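Ticket 1836 - Bottled water, meeting room table: labels lifting, caps hard to open
Site: Skonadari, second floor
Opened by: Elie Obeidat
Assigned to: Duarte Tavares
Priority: Low
Status: Monitoring
Opened: September 2024

Reported problem

Bottles from the last delivery have labels that slide or peel after a night in the fridge. Two people also report caps that turn without the ring breaking. Supplier is Dilo, same order as before: 200 bottles, still water, white screw cap, green label. Storage is the lower shelf in the supply closet, then the small fridge next to the meeting room.

Log

E. Obeidat
Put out 3 bottles for a visitor meeting. One label came off in my hand. Cap on the second one would not open. Third was fine. Kept the cap and the loose label in a bag on the supply closet door.

D. Tavares
Checked the fridge. Dial was at the coldest setting and there was ice on the back wall. Moved dial to the middle and defrosted. Wiped down shelves. There was standing water under the lower rack, so any bottle lying on its side was sitting in it.

D. Tavares
Compared stock from the closet with stock from the fridge. Closet labels are tight, glue seam flat. Fridge labels lift at the seam, only on bottles from the lower rack. Upper rack OK. This points to the standing water, but does not explain the caps.

F. Bataineh
On the caps: I had one of these. The ring had already separated on one side and was turning with the cap. Held the ring with a cloth and it opened. Do we know if the cartons were dropped? Two of them have a crushed corner.

D. Tavares
Crushed cartons confirmed, bottom row of the stack. Pulled both and marked them DO NOT USE. Reported to Dilo with the order number. They want a picture of a bottle from the same order with the label on, plus the lot code from the carton.

E. Obeidat
Bottle from an undamaged carton, stood on the meeting room table. Lot code sent separately by email.
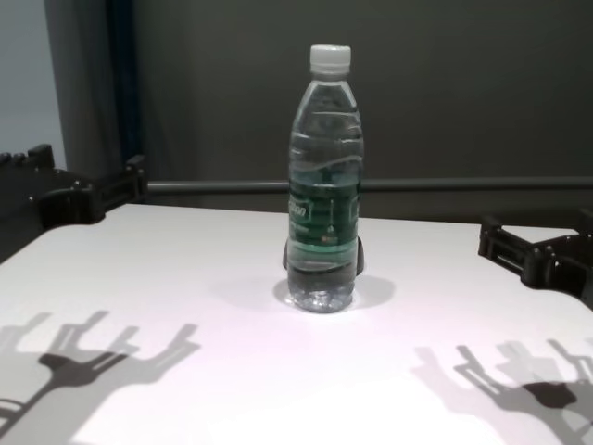 Attachment 1: Bottle upright on white table, label on, white screw cap in place.

D. Tavares
Forwarded to Dilo. They accept the two crushed cartons as transport damage and will credit them. No replacement for the peeled labels - they consider that a storage issue, and I agree.

B. Pfister
Can we drink the ones with no label? I have four at my desk.

D. Tavares
If the ring was intact before you opened it, yes. Anything from the two marked cartons goes back.

Actions
- Fridge dial stays at the middle setting. Tape mark added.
- Bottles upright only, upper rack first.
- No more than two cartons high in the closet.
- Check drain hole under lower rack when restocking (Fouad).
- Next order reduced to 100 bottles until the closet shelf is fixed.

Open item
Drain hole was clear on last check but the rack was damp again. Door seal may be worn. Leaving ticket open until the November delivery.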